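16/12/2018

My knees hurt, my left thumb hurts, and I have glue in my hair. So the floor is half done! I'm writing this on the couch because if I go to bed now I'll only lie there thinking about seams.

We started at eight. Well, I started at eight, and Bhupendra Jaiswal showed up closer to nine with his own kneeling pad and a thermos, which tells you who has done this before. He's been laying floors for studios since before I ever rented one, and he was nice enough not to say anything when he saw how I'd stacked the planks. He just quietly moved all of them flat and away from the radiator. Apparently they'd been sitting there bending since Thursday. Oops.

The subfloor was the big worry. Back in September I had the old carpet pulled up and found that dip by the mirror wall, and I've been dreading it ever since. Bhupendra put his long level across it, hummed for a while, and mixed up a bucket of the Flosten leveling stuff. It went on like pancake batter. I wanted to poke it the whole time it was setting and I did poke it, once, near the edge, and had to smooth it over before he came back from his van.

While that corner cured we did the foam layer on the other side of the room. I'd bought Jirora pads because Nyitrai ones were so much more, and I still don't know if that was smart or cheap. They feel springy enough. I did a few little jumps in my socks and it didn't thud the way the old place did, so I'm choosing to be happy. The room comes to 1,037 square feet on the plan, and I can tell you that every one of those feet is farther from the door than it looks when you're carrying boards.

Then the planks. I got the hang of it after the first couple of rows — tongue in, tilt, push, tap with the block — and then got cocky and tapped without the block and chipped one. That one is going under the piano. Bhupendra says to stagger the joints and not fuss over it, but I fussed anyway and laid out five rows dry before he'd let me near them with the mallet. I mean before I'd let him near them, really. He's very patient. 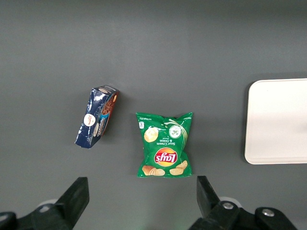
We stopped when the light went. There are 156 planks down and I'm told that's good going for two people, one of whom kept stopping to admire it. The rows by the window are so straight! The ones by the closet a bit less so, but there's a gap at the wall for the wood to move and the baseboard will cover the worst of it.

What's left: the mirror wall side, the threshold strip, and the finish, if the Fisov order ever turns up. I called twice on Friday and got the hold music both times. I'm not putting anybody on bare boards, so the tap class may have to wait until after New Year's, and I need to email the parents about that. Tomorrow. Also buy more pencils, I lost all of mine somewhere under the foam.

Bath now, and then I'm going to try to get this glue out with peanut butter.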